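Humero Twin Arm Kit, reviewed after a winter of evenings
Posted January 21, 2020

I ordered the Humero kit last June from Damgaard, who ship the boxes flat and well padded, and I have been meaning to write this up ever since. It took me longer than I'd like to admit, partly through work and partly because I kept finding one more thing to try with it. So forgive the length, and put the kettle on!

What you get is two arms, a bag of fasteners sorted by size (bless whoever does the sorting) and a printed booklet that is very good until page 22, where it suddenly assumes you know how to crimp. I didn't. The table and frame are up to you. I went with aluminum extrusion, and I'd tell anyone to do the same, as the slots let you shift a base a little to the left, hate it, and shift it back again before supper. My first attempt was on an old desk and everything wobbled whenever an arm stopped short.

Putting one arm together took me 7 evenings. The second went much faster, as second ones do. The joints go together in a sensible order and the white links feel solid in the hand, with no flex that I could find. The cable covers are my one real grumble on the hardware side. They are stiff, they stick out in big loops, and you have to leave more slack than you'd expect or the shoulder tugs at them at full reach.

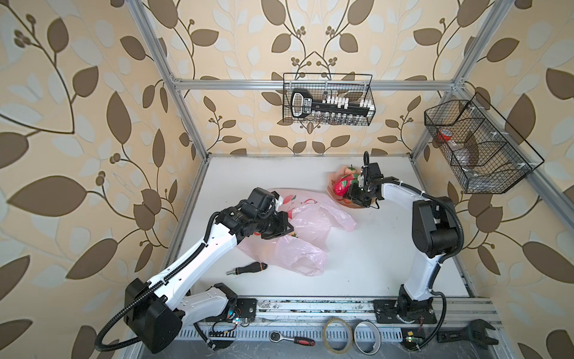
Do you need to know how to program before you buy one? A little patience with a settings file will get you through the first month, and the Darunel software that comes with the kit handles the rest with sliders and a record button.

I have grown fond of Darunel, even if it looks like something from the year 2000. You teach a motion, name it, and play it back, and the two arms keep time with each other nicely. Soft things are the hard part. Thin plastic bags are a trial, slippery and never the same shape twice, and paper wrapping crumples if you leave the grip force where the booklet suggests. Turn it down well below that and creep up slowly. Stiffer objects are much kinder to a beginner.

A few bits of housekeeping. Keep a screwdriver and an adjustable wrench within reach, because the base bolts want another turn after the first week. A wire basket hung off the frame is a cheap and lovely thing to have – I'd put up two from the start. And wipe down the rail more often than I do.

Support was friendly. I wrote to the Trurberg office about a noisy elbow motor and had a replacement in the mail without any fuss, though the tracking page never did update.

Would I buy it again? I would, and I'd buy the longer cables along with it. If you only have room for one arm, Damgaard sells them singly, and the frame can always grow later.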